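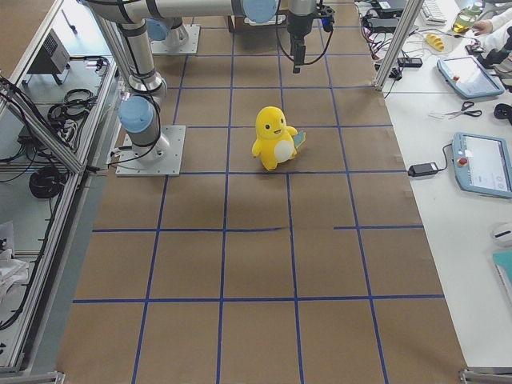

By Simin Ghorbani
January 2019

I swore my twins would share a bedroom until college, and then they turned nine. The bickering over the lamp alone! So in March we're moving Omid into the old sewing room, and I'm more nervous than he is.

My neighbor Iman Abdel Hamid split hers up last year here in Mellville. For 12 nights they slept in the hallway, side by side, and then they just stopped. Mine have asked for walkie-talkies (of course they have), so I said yes.

Last updated January 2019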